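Visit Report: The Adamczyk Motor Collection and Its Restoration Workshop
Posted 1/9/19 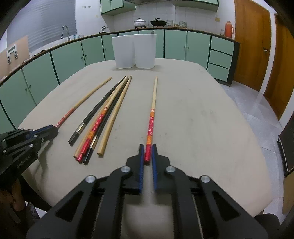

Getting In

The Adamczyk collection occupies a former bus depot on the east side of Skestum, two blocks from the rail yard. The main hall opened to the public in July after a long closure for roof work and a new floor. I went on a weekday morning and bought the combined ticket, which covers the hall, the engine room and a guided walk through the restoration shop. The walk has to be booked at the desk on arrival. Groups are held to a small size and the first one fills early.

Parking is in the old bus lanes on the north side. The lanes are long and narrow, and anyone who parks at the front end will be waiting for whoever parked behind. The street lot across the road is the better choice.

The Building

The depot is a single-span steel shed with a sawtooth roof. The glazing in the north-facing slopes has been replaced with a diffusing panel, and the result is flat, even light over the whole floor. Chrome can be looked at from any side without glare. The old inspection pits have been kept. Most are covered with steel grating, but 3 are open, lit from below, and fitted with steps so that visitors can stand under a car and look at the chassis.

The new floor is polished concrete, poured in bays that match the original column grid. Expansion joints are filled flush. Drip trays sit under every car that still holds oil, and each tray carries a tag with the date it was last emptied. I would have liked the same level of record keeping on the display labels, which give year, body style and engine size but rarely say what has been replaced.

Main Hall

There are 31 cars on the floor at present, arranged by drivetrain layout instead of by year or maker. Front engine and rear drive takes up the largest block, as expected. The front-drive section starts with a prewar sedan whose transmission housing has been cut open along the centerline, and then moves through transverse layouts with the gearbox in the sump, beside the engine, and behind it. A visitor who starts at the left and keeps going will understand the packaging problem by the end of the row.

The rear-engine block is weaker. Two of the cars are closed, with no view of the engine, and the wall panel on swing-axle geometry has the camber change drawn the wrong way for the outside wheel in a turn. I mentioned this at the desk. They wrote it down.

The best single exhibit is a bare unit body on a rotating fixture, with the spot welds marked in white paint and the load paths for front impact and torsion shown in two colors of tape. It turns once every few minutes. Wait for the underside. The repair sections let into both rear rails are visible there, and the plug welds have been left unground so that they can be inspected.

Engine Room

A door at the east end leads to a smaller room with engines on stands. Several are motorized and turn slowly with the timing cover removed. The sleeve-valve unit draws the most people and is worth the wait. The drive to the sleeves is easy to follow at this speed, and a mirror behind the stand shows the ports as they line up.

Carburetors and mechanical injection pumps are in wall cases. The lighting in these cases is poor compared with the hall, and the labels are mounted too low to read without bending. Bring reading glasses.

One stand is given to Castia, the collection's own running project: a small inline four being rebuilt from a block that had cracked between the water jacket and the outer wall. The crack has been closed by metal stitching. A log sheet beside the stand lists the pressure tests, including the failed one, and gives the position of the remaining seep. It is a good piece of documentation and the other exhibits could use more of it.

Restoration Workshop

The workshop walk was led by Anas Cherkaoui, who runs the metal and chassis side. It is listed as 30 minutes and ours ran well over. He began at the intake bay, where cars are weighed at each wheel, photographed and measured against a datum before anything is taken apart. Ride heights are recorded with the springs as found, even when a leaf is broken. He pointed out that a sagging car tells you where the load has been for years, and that this is lost once it goes up on stands.

Next is the strip area. Fasteners go into trays laid out to match the assembly they came from. Damaged originals are kept, tagged and stored even when a replacement has been fitted. Plating is done off site by Colaseck, and the shop sends test pieces with each batch to check thickness. Cherkaoui described one batch of wheel nuts that came back oversize on the taper and had to be stripped and done again.

The panel area has two English wheels, a power hammer and a wall of hardwood bucks. A left front fender was on the bench, with the outer skin roughed out and tacked in four places. The approach is to save as much of the original panel as the metal will allow. Patches are butt welded with TIG and planished while the bead is still soft enough to move. Body filler is allowed only for surface skim, and the depth is checked with a gauge before primer.

Paint is the one part of the shop that cannot be entered, but there is a window into the booth. The extraction system is rated for solvent paint, and cellulose lacquer is still used on cars that had it from new. Other cars get a modern two-part system matched by eye under three light sources.

Questions from the group were mostly on parts supply. Rubber is the hardest item, in particular door seals with an unusual section. The shop now cuts its own dies and has short lengths extruded. Wiring harnesses are made in house on a nail board, with cloth braid where the original had it and modern insulation underneath – a compromise that the shop states openly in the file for each car.

Practical Notes

Closed shoes are required for the workshop walk and this is enforced. Hearing protection is handed out at the door. Photography is allowed in the hall and engine room but not past the intake bay.

The cafe sells coffee, soup and sandwiches and closes an hour before the museum does. The bookshop is small but has reprinted service manuals, including several wiring diagrams at full sheet size that I have not seen for sale elsewhere.

Allow half a day. The hall alone can be covered in 2 hours at a steady pace, but the open pits and the engine room will take longer for anyone who wants to read everything. The floor plan handed out at the desk still shows the old entrance on the south side, which is now the loading door.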